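COMMUNIQUÉ DE PRESSE – Avril

Reliques annoncées à Driltden : le Cercle d'histoire religieuse de Vukisdale demande des preuves avant la procession

Le diocèse de Driltden a fait savoir qu'un reliquaire attribué à saint Blaise serait porté en procession jusqu'à l'église de Vukisdale, puis exposé 30 jours dans la chapelle latérale. Le Cercle d'histoire religieuse de Vukisdale a lu l'annonce avec attention. Il y a trouvé beaucoup d'adjectifs et très peu de documents.

Le dossier remis aux paroisses tient en sept pages. Deux seulement portent sur l'origine de l'objet, et elles renvoient à une « tradition constante » dont aucune source n'est citée. L'acte d'authentification, que toute relique proposée à la vénération publique devrait accompagner, n'est pas joint. On nous dit qu'il existe. Nous aimerions le lire.
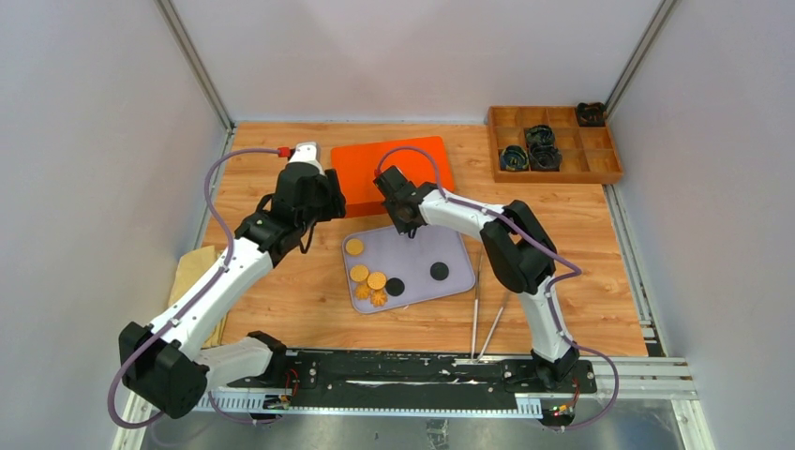 Les deux bras robotisés au-dessus du plateau en bois, près d'une boîte orange vif.

« Je ne mets pas en doute la foi des gens qui viendront prier », déclare Ľubica Vaněk, présidente du Cercle. « Je mets en doute une notice qui fait voyager le même fragment d'os par deux routes différentes, à un siècle d'écart, et qui passe à la suite sans s'arrêter. »

La notice affirme en effet que le reliquaire serait arrivé par le prieuré de Plimance. Or l'inventaire du prieuré, dressé au moment de sa fermeture, compte 149 articles : chasubles, chandeliers, livres de chœur, un lutrin fendu. Saint Blaise n'y figure pas. Il est possible que l'objet ait été mis à l'abri avant l'inventaire, comme le soutient le diocèse. C'est possible pour n'importe quel objet absent de n'importe quelle liste.

Rin Kamata, qui a dépouillé les registres pour le Cercle, relève aussi que le sceau de cire décrit dans la notice correspond mal à ceux que l'on connaît pour l'époque avancée. Un sceau peut avoir été refait, et le cas est fréquent. Encore faudrait-il que quelqu'un l'écrive, avec une date et un nom.

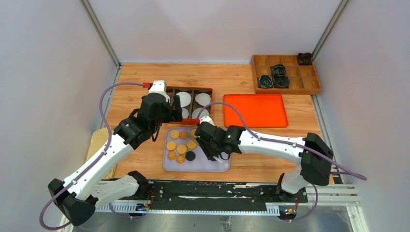 Le Cercle rappelle que l'Église elle-même s'est montrée prudente en la matière, et que les évêques d'autrefois n'hésitaient pas à retirer du culte une relique mal documentée. Il s'étonne donc que la question ait été accueillie, lors de la réunion paroissiale, comme une impolitesse. La réponse obtenue ce soir-là – « les fidèles savent bien ce qu'ils vénèrent » – n'en est pas une.

Nous demandons trois choses au diocèse : la publication de l'acte d'authentification, l'accès au reliquaire pour un examen du sceau sans ouverture, et une rédaction plus mesurée du panneau destiné aux visiteurs. « Attribué à » suffirait. Le texte actuel affirme.

La procession partira de Driltden à 7 heures et le Cercle n'appelle pas à la bouder. Plusieurs de ses membres y marcheront. Une copie de l'inventaire de Plimance sera consultable à la salle Takeda, derrière l'église de Vukisdale, pendant toute la durée de l'exposition.

Contact presse : Ľubica Vaněk, Cercle d'histoire religieuse de Vukisdale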